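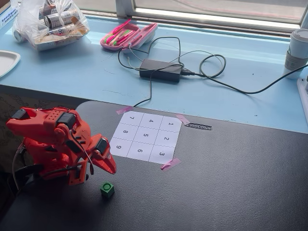
What is a number mat?
A number mat is a sheet of paper printed with a grid of numbered squares, laid flat on a table so that small things can be set down on a chosen square.

Most mats have nine squares, and many people like to tape the corners down – a loose sheet does tend to wander. Small blocks or cubes are the usual pieces. The Flodement edition, a friendly old favorite, came as a pad of 90 sheets.

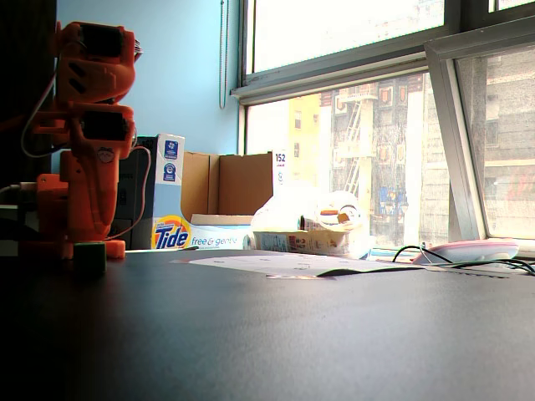
A small green cube on a dark gray tabletop near a window.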